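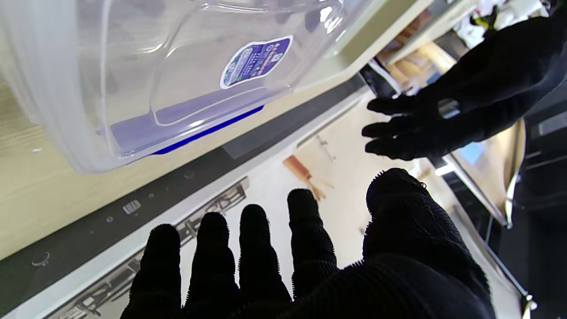
Figure 1. Clear plastic storage container with blue strip.

Section 4: Loading and Organizing Your Geso 436 Freezer

Read Section 3 (Placement and First Start) before you load any food. The cabinet must stand level, with 2 inches of open space behind it and on both sides, and the room must stay above 50 °F. Below that temperature the compressor may not run often enough to keep food frozen.

4.1 Before the first load

1. Wipe the inside of the cabinet with warm water and a little baking soda. Dry it with a clean cloth.
2. Slide the three wire shelves onto their guides. The shelf with the raised back edge goes at the top.
3. Push the two lower baskets in until you hear the click.
4. Close the door and turn the dial to MAX.
5. Leave the freezer running empty overnight. The green light stops blinking when the cabinet is cold enough to load.

Note: The light may blink again after you load a large amount of food. It should settle by the next morning. If it doesn't, see the troubleshooting table on page 123.

Caution: Do not use a knife or any other sharp tool to free a stuck shelf. The lining is thin at the corners and can't be repaired if it is punctured.

4.2 Preparing meat and fish

Food freezes faster in thin, flat layers. Large cuts take much longer and can warm up whatever is next to them.

1. Decide on portions. One package should hold what you will cook for one meal.
2. Pat the meat dry with paper towels.
3. Lay the pieces flat on a tray with a gap between them. Choose a tray that fits on the top shelf and leaves the door free to close.
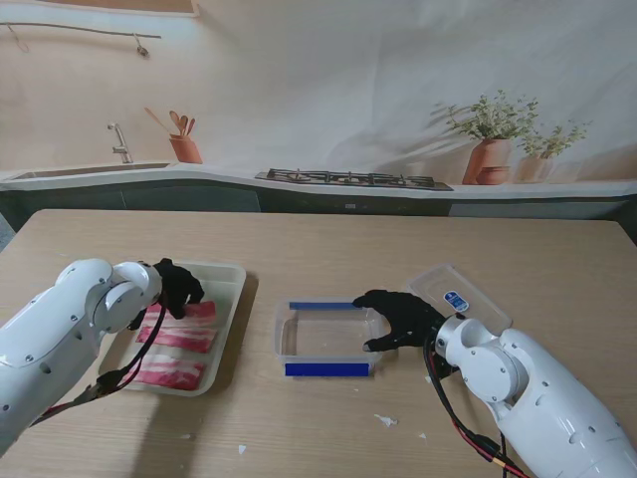 Figure 2. Raw pork belly strips in a white tray.

4. Place the tray on the top shelf, uncovered, until the pieces are firm to the touch.
5. Move the pieces to freezer bags and press out the air. Seal and label each bag.
6. Return the bags to the freezer right away.

Note: Strips and thin slices can go straight into the pan while still frozen. Thaw thicker cuts in the refrigerator, on a plate with a rim.

Caution: Wash the tray, your hands and the work surface with hot soapy water after handling raw meat. Never put cooked food back on the same tray before it has been washed.

4.3 Soups, sauces and leftovers

Cooked food should be cool before it goes in the freezer. Divide a big pot into several shallow containers, let the steam go off, and chill them in the refrigerator first.

1. Use containers marked as safe for freezing. Thin deli tubs tend to crack when the contents expand.
2. Leave a finger's width of space below the rim for liquids.
3. Press the lid down along all sides, starting with the corners.
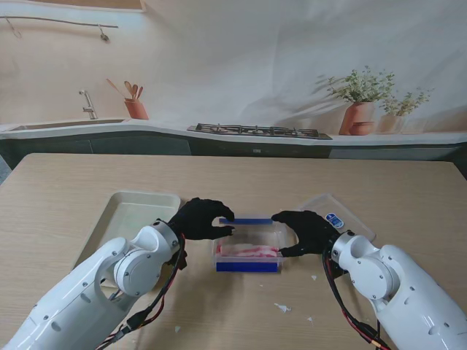

4. Write the contents and the month on the label before freezing. Ink does not stick well to a cold, damp lid. "Chili, April" is enough.
5. Stand liquids level on a shelf until solid. After that you can stack them or turn them on end.

Rice and pasta keep their texture better if they are slightly undercooked. Potatoes in stew often turn grainy. If you plan to freeze a stew, leave them out and add fresh ones when you reheat it.

4.4 Where to put things

Top shelf: new food that still has to freeze. Keep part of this shelf clear.
Middle shelves: stacked containers and flat bags of soup.
Bottom shelf: bread, pastry and other light items.
Lower baskets: raw meat and fish, so that nothing can drip on other food if the power fails.
Door racks: ice packs, butter, nuts. The door is the warmest part of the cabinet.

Do not block the air slots in the back wall. Put older packages in front and newer ones behind them.

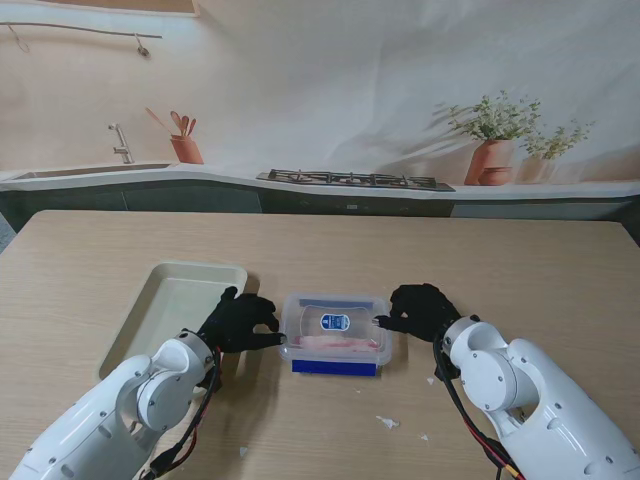 4.5 After loading

1. Close the door and check the seal all the way around. A bag caught in the seal will cause frost within a day or two.
2. Leave the dial on MAX for 24 hours, then turn it back to 4.
3. Write what you added on the inventory card in the door pocket. Spare cards are at the back of this manual.

Note: After you close the door, it may be hard to open again for a minute. Wait for the pressure to even out. Do not pull on the top corner of the door.

For defrosting, go to Section 5.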